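How does a robot learn to tidy up?

Nobody is born knowing how to put a bottle on a shelf. You watched. You tried. Robots need to watch too -- a LOT.

Step 1: A person drives
At the Sovstead lab, Raffaele Guerra moves the robot's arms himself, using a pair of handles. Arm goes out, gripper closes, bottle goes up. The computer saves every move plus the camera video. One try like that is called an example.

Step 2: Do it again
And again. One job needs more than 964 examples before the robot gets any good at it. Boring? A bit. Raffaele plays music.

Step 3: Mix things up
If the bottles always start in the same spot, the robot only learns that one spot. So move them. Big ones, small ones, near, far, diffrent colors. Mistakes can be useful too, if the person fixes them.

Two arms, one wooden board, eight containers with white caps standing in rows. Three more round white things out on the table. 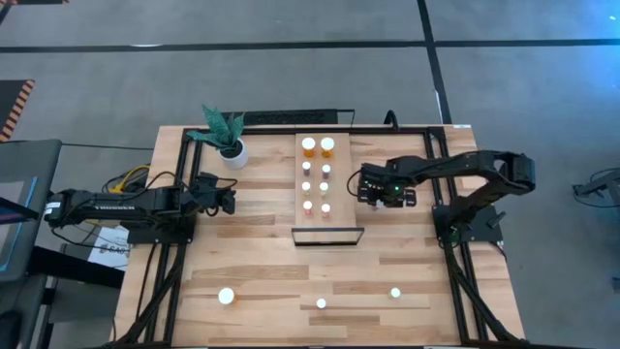
Step 4: Practice time
Now the computer studies all the examples and looks for patterns. Then the robot trys it alone. 100 turns, no handles. Missed a lot? Back to step 1!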